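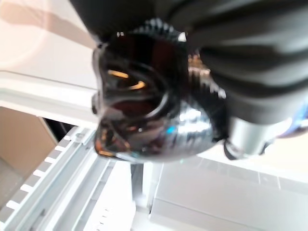 Skukine Kitchen Lab / Gripper Bench Group

Tips: gripping glass jars and bottles around white shelving
Updated 2018-09-06, Ekua Amissah

Quick notes from the soft gripper trials, typed up between runs. Add yours at the bottom pls.

Dark glass is the worst. Shiny, brown, picks up every lamp in the place. Wrist camera sees the highlights before it sees the bottle. Turn the lights down to 50 percent first, then touch exposure. Not the other way round, you will chase it all afternoon.

Which gripper
Grolbridge soft one (matte, folds over the object): best on odd shapes. Lobed or bulbous glass, fine. Slow to let go.
Lau two-finger: quick, good on boxes and flat tubs. Slides on round glass unless you put the rubber pads on. Pads are in the drawer under the scale.
If you only have time to mount one, mount the soft one.

Where to hold
Near the cap if it's ribbed, the ridges give some bite. Stay off shiny metal bands. Slippery, and the glare fools the edge finder. Wipe the glass first, cooking oil leaves a film. Dish soap, warm water, dry towel. No spray polish!!

Speed
80 percent is ok for empty travel. Drop to 13 when you are close to a shelf rail. Slotted rails catch fingers, straps, cables, anything hanging. Tape loops down before you start, check them again after evry tool change.

Camera
Blur at close range is mostly speed. Slow down before you buy a new lens. White shelves wash out, so stick a strip of beige masking tape along the front lip. Cheap, works, peels off clean if you dont leave it for months (we left one on in February, took a razor blade).
Mounted the wrong way up? Flip it in the Burkia controller settings under View. Save, or it forgets.

Scoring
3 tries per bottle per gripper, same start spot. Write down slips as well as drops. A slip that held is still a slip.

Cleaning the soft skin
Damp cloth only. Air dry, folds open. Flour gets into the creases, use an old toothbrush.

Still to test: wet glass, square jars, the big vinegar bottle. Lau pads are nearly worn through, new set on order.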